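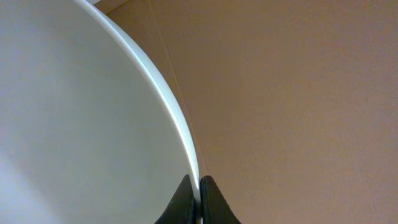 Ketumeck Used Listings: Data Card

Version 2, January 2026
Maintained by Tharun Kurup, who also answers the email, eventually

What you get

2,640 used-car listings in one CSV file, one row per listing, with the seller's description kept in full. The listings were collected for Ketumeck, a small price-checking project that set out to tell people whether they were about to overpay for a sedan. It never quite got there, but the data outlived the ambition and a few people asked for it.

The cars are ordinary. If you want auction results for Italian coupes with one careful owner and a climate-controlled garage, look elsewhere. Most of these have a dent, and a surprising number have "just a small dent."

Where it came from

Two sources. Skutona is a dealer group that sent us its listing export with permission to share it. Nghiêm is a classifieds board for private sellers, and its listings came in through a form where the seller ticked a box agreeing to reuse. Rows without the tick were dropped before anything else was done.

The split is uneven. Private sellers make up the smaller part and nearly all of the cleanup work. Dealers write the same paragraph for every car. Private sellers write memoirs.
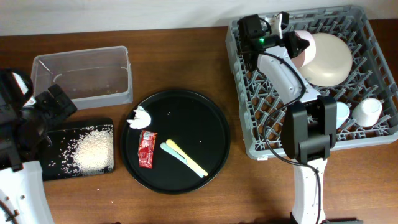 The uneven split matters if you are training a price model, so use the source column to check your results on each group separately. A model that does well on the whole file may only have learned to recognize dealer boilerplate.

Columns

There are 9.

listing_id: a made-up key. It doesn't link back to anything.
source: skutona or nghiem, lowercase, no accent, sorry.
make_model: one string, cleaned by hand where the seller couldn't spell the car they were selling.
year: model year as stated. Not checked against a VIN.
mileage: in miles. Blank when missing.
price_asked: US dollars, whole numbers. What the seller wanted.
body: sedan, hatchback, wagon, SUV, pickup, van, other.
condition_claimed: excellent, good, fair, poor.
description: free text, with phone numbers, plates, emails and street addresses replaced by a tag.

Note the word "claimed." In the whole file there are very few cars in poor condition, and one of those is described further down as having no engine. Treat this column as a measure of optimism.

Changes from version 1

Duplicates are gone. Dealers like to repost a car with a slightly lower price and a new first photo, and version 1 counted each repost as a fresh vehicle. We now keep the last posting only. If you wanted to study price drops, version 1 would have been better for you, except that the dates in it were wrong.

Mileage in kilometers has been converted. Some 500 rows were affected. We found them after a user wrote in last June to ask why hatchbacks were apparently being driven to the moon.

The "other" body type used to contain convertibles, two-door coupes and a boat trailer. The first two are still there. The boat trailer has been retired.

Known problems

Prices are asking prices. We don't know what anything sold for, or whether it sold.

Round numbers are everywhere. Sellers guess mileage, and they guess in thousands.

Trim levels are missing unless someone bragged about them in the description, so a base model and the one with heated everything can look identical in the other columns.

Electric cars are thin on the ground, and battery health is mentioned about as often as previous accidents – almost never.

The tag replacement was done with a script called Plolluson and then read over by a tired person. If you spot a phone number that got through, please tell us the listing_id and don't call it.

Loading it

UTF-8, comma separated, header in the first row. Descriptions contain commas, quotes and line breaks, so use a real CSV reader. Opening it in a spreadsheet and saving it again will damage it in ways you'll discover later.

There is no train/test split. Make your own, and say in your write-up how you did it.

Terms

Free for research and teaching. Don't try to identify sellers. Don't resell the file, and if you cite it, the name and version number are plenty.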